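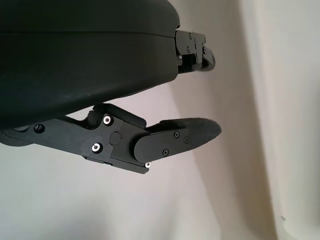

Ticket: Kanbridge import stops partway, says it finished
Status: Solved (keeping it open a little longer, see the end)
Opened: 1/28/25

OK so I'm going to write this one down as I go, because last time I fixed something in Kanbridge I kept no notes at all and had to work it all out again from scratch two months later.

What I'm trying to do: move our parts list out of Pindo (the old inventory program) and into Kanbridge. Pindo can save the whole list as a CSV, Kanbridge can read a CSV, so on paper this is a ten-minute job. The list has 1,332 parts in it. I checked that in Pindo before exporting and it's the number at the bottom of the main screen.

What happens: I pick the file, match up the columns, hit Import, get the little green bar, and then it says "Import complete." No warnings, nothing in red. I go to the parts page and there are 176 parts. That's it!

First thing I tried was the same thing again. Deleted everything, imported again, 176. At least it's consistent, I guess.

Second thing: I thought it might be the browser. Switched browsers, cleared the cache, signed out and in. 176.

Third thing: the help page for the importer says it works through the file in batches of 200 rows, and if a batch takes longer than 30 seconds it gives up. I got pretty excited about this, since 176 is not that far from 200 and it sounded like the first batch was timing out just before the end. So I watched the clock on my phone and did it again. The whole import took maybe four seconds. So much for that.

Fourth thing: file encoding. We have some supplier names with accents in them (Gautier doesn't, but a couple of the smaller ones do) and I've been burned by that before. Opened the file in a text editor, saved it as UTF-8, imported again. The accents came in looking much nicer! Still 176 parts. I'm keeping that step anyway.

Fifth thing: permissions. My account was set to "editor" and I wondered if there was some kind of cap on that. Changed it to "owner," tried again, no difference. Changed it back.
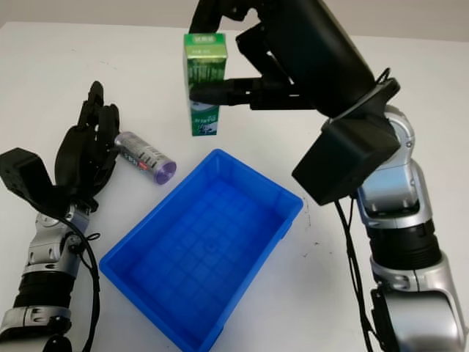
Parts and Purchasing, Brimenmont Office

Back after lunch. I split the file up, which I should have done this morning.

I made one file with only the header and the first 100 parts. All 100 came in. Then I made one with the header and everything from part 101 on, and that one stopped after 76. So it's stopping at the same part both times no matter where I start, and it can't be the size of the file. There's something in there it doesn't like.

I opened the file in the spreadsheet program and scrolled down to the spot and, of course, it looked perfect. Number, description, supplier, shelf, price, all in their own columns. The part is a Gautier hose clamp strap. I deleted the row and typed it in again by hand, saved, imported. Now it stopped a few hundred parts later! I was so happy to see a different number I almost didn't care that it was still wrong.

So there's more than one bad row. I don't want to find them all by running the import over and over, and there might be dozens. I posted the two bad rows to the Kanbridge user forum, with the prices taken out, and asked if anybody could see what was wrong with them. Here's the first one the way it looks in a plain text editor:

4471,"Strap, hose clamp, 12" long",Gautier,C4

And the second:

5208,"Shelf bracket, 8" deep, gray",Gautier,A2

I stared at those for a good long while. I also tried swapping the commas for tabs (made it worse, the columns all slid over by one) and opening a brand new empty workspace in case the old one had something stuck in it (no change).
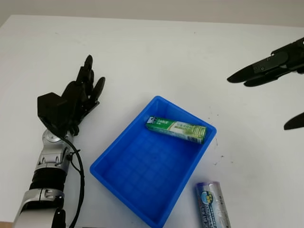 Reply from the forum: It's your inch marks. The importer uses a double quote to know where a text field starts and stops, so when it gets to 12" it thinks the field is over, and then the quote after "long" opens a new one that never closes properly. Everything after that gets read as one giant field. Pindo should be doubling those quotes when it exports and older versions don't. See if there's a setting called Strict CSV under Export Options. If you don't have it, replace the inch marks with "in." in Pindo before you export, and please don't do it in the CSV or you'll wreck the good quotes too.

Well, there it is. And it explains why the spreadsheet looked fine, it must be a lot more forgiving about that stuff than Kanbridge is.

I don't have Strict CSV. I looked under Export Options and then under every other menu in case it had moved. Our Pindo is old enough that I'm not going to try to update it right before we quit using it, so I went with the "in." route. Pindo has a find and replace under Tools, and you can limit it to the description column. Ran that, exported again, did the UTF-8 step, imported.

1,332 parts!!

I spot checked a bunch of them, including the strap and the bracket, and the shelf codes and prices all match what's in Pindo.

Steps for the next person (probably me):

1. In Pindo, back up first. Tools, Find and Replace, description column only, change " to in. with a space in front.
2. Export to CSV.
3. Open in a text editor, save as UTF-8.
4. In Kanbridge, empty the parts page before importing or you'll get doubles.
5. Import, then compare the total with the one in Pindo. Don't go by the "Import complete" message.

Still to do: the supplier list hasn't been moved yet, and the notes field in that one is full of stuff people typed in quotes. I'll add to this ticket when I get to it. I've also sent Kanbridge a request to show a row count when an import finishes.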